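Notebook, adhesives bench — 4/22/24
Hot-melt on cotton backdrop cloth, peel checks 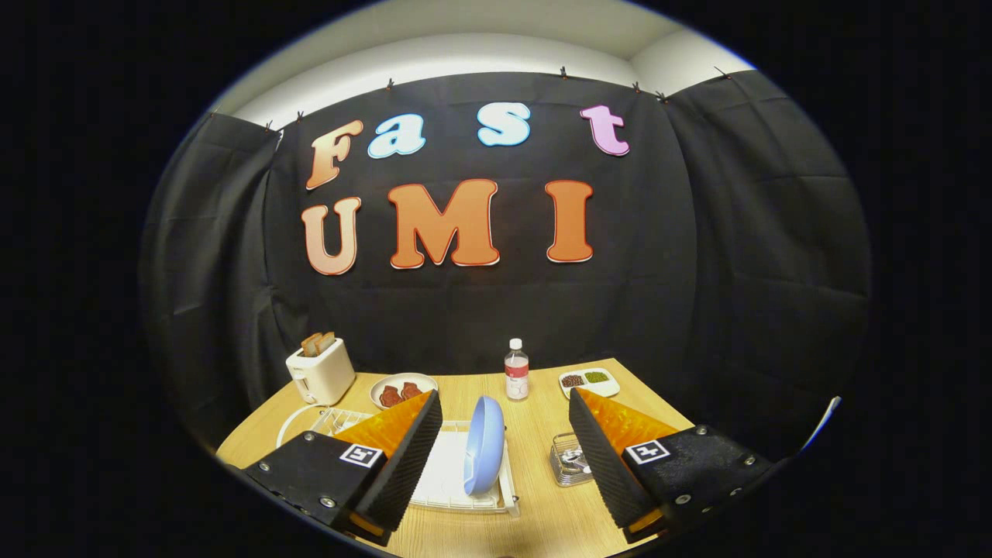
Guvine
Bench technician, Firness workshop

Picked up from the November sheets. Question is still which stick to use for putting card letters on heavy cotton so they stay up in a warm hall and come off without pulling the nap.

Cut strips from roll 1527 and roll 1583. Both are sold as the same cloth, but 1583 has a tighter weave and a bit of finish on the face side. Did not wash either. Card is the usual coated stock, 4 strips per roll, one bead down the middle, pressed with the flat iron block and left over lunch.

Roll 1527: bead sank in, peel slow and even. Fuzz on the glue line in all strips. Acceptable.

Roll 1583: two strips let go at the cloth with hardly any pull — glue came away clean and glossy. Other two held at the ends only. Reads like finish, not temperature. Wiped a fresh piece with alcohol and repeated once; better, still short of 1527.

Ragnarsson sticks run stringy at the low gun setting. High setting fixes the strings but showed through the thin card as a ridge. Clustance sticks lay flatter and stay open longer, enough to nudge a letter straight. Using those from now on for anything with an outline.

Hanging test: more than 123 grams on a single dab, roll 1527, no creep by end of day. Left up overnight with the heater on.

To do: wash a piece of 1583 and rerun. Order low-temp nozzle. Relabel the offcut bin, rolls are mixed in there again.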